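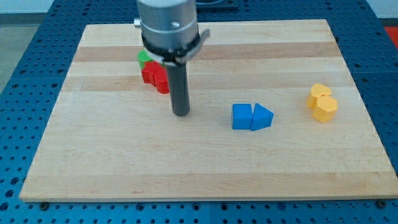
Majdi Khasawneh wrote in after the last issue to ask that the maple board be kept for the people who sit down to use it, and not be carried off to the kitchen whenever there is bread to cut. He has a point, and several other members have made the same one. From now on the board stays in the workshop room at Trukundale. The kitchen has its own.

The board is glued up from strips, mostly pale, with one wide band of darker wood and a few thinner stripes. Blocks slide on it without catching, and red, green and blue all stand out well against the light wood, which helps those of us whose eyesight is not what it was. Cecilia Bonsu oiled both faces over the winter and asks that it be wiped with a dry cloth only. Please do not use the spray from under the sink. It left a sticky patch on the old board that never came out, and that board is now a shelf in the hall closet.

The perforated table has come up again too. Small pieces rock on the holes, and a tall stack will not stand for long, so put the board down first and build on that. Hawi Yimer has cut four felt pads for the underside. If one falls off, put it in the jar on the windowsill and she will glue it back on.

On the blocks themselves: the Brimport set and the older Asante set have been mixed together for so long that there is no sense in trying to part them. We will sort by color. Red, blue and green each get a tray, and everything else goes in the wide tray with the lid. Shapes can stay mixed. Nii Agbeko tried sorting by shape last August and found that people spent the first 20 minutes of every session hunting for the cylinders.

If a block is chipped, leave it out on the side counter - do not put it back in the tray. Chips can be sanded, but paint is another matter. We have had two tries at matching the red and neither was close.

Block table hours are the same as before. Sign-up is on the sheet by the door, and two people can share the board if they are working small. Anyone building something they want to leave up overnight should check the sheet first and put a note beside it with a name on it. A few good layouts have been cleared away by mistake and we would like that to stop.

Fongchan Khunthong is still looking for a second board of the same size. Prudico had one in the back of the store but it was a good deal thinner and already bowed, so we passed. If you have a length of maple at home that you are not using, please speak to Fongchan before you cut it down.

The trays need labels. Card and markers are in the top drawer.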